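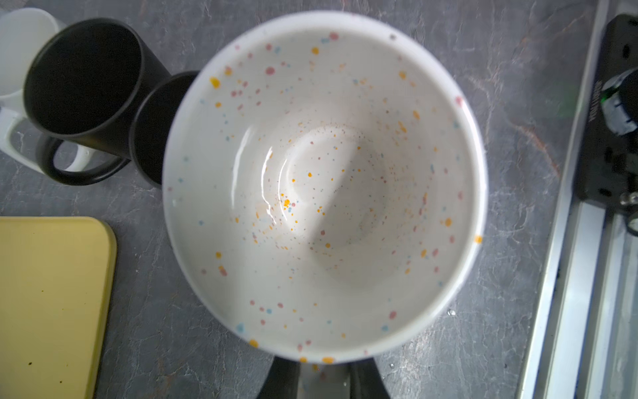

Brownish marks in the bottom of a speckled bowl, how to remove?

Posted by Tukonen, 3 Jan 2022

Hello to all. I have a white ceramic bowl with small coloured dots in the glaze (yellow, pink, light blue). I bought it in September at the market in Tremosia and since then I use it for porridge and soup, and sometimes I leave tea bags in it, I admit this. Now there are a few faint brownish marks near the middle. The dots I like, the marks I do not like. Normal washing-up liquid and a sponge do nothing. I am afraid to scratch the glaze because it is glossy and still very nice. My black mugs perhaps have the same problem but on black I can not see it. What can I use that is safe for food after?

3 replies

Gorent
Bicarbonate of soda. Put a spoonful in the bowl, add a few drops of water until it is like toothpaste, and rub with a soft cloth in small circles. Leave it 16 minutes or so while you do the other dishes, then rinse. Tea marks come away easily with this. If the marks are grey and look like pencil lines, it is metal from the spoon and then you need a cleaning cream for ceramic hobs, only a little, and rinse it very well. Please do not use the green side of the sponge. I did that with a plate and the shine is gone in one place.

Before you start, pass your fingernail over the marks. If you feel a line, it can be a small crack in the glaze and the tea has gone under it. Rubbing will not help there.

Frei
dishwasher, 50 degrees, done

Tukonen
Thank you both. I do not have a dishwasher, so I made the paste. The first time it took away the mark on the side, the one in the middle became only lighter. I repeated it in the evening with warm water and now I must hold the bowl to the window to find it. With the fingernail I feel nothing, so I think there is no crack. I will do the white mug next, it has a ring inside from coffee.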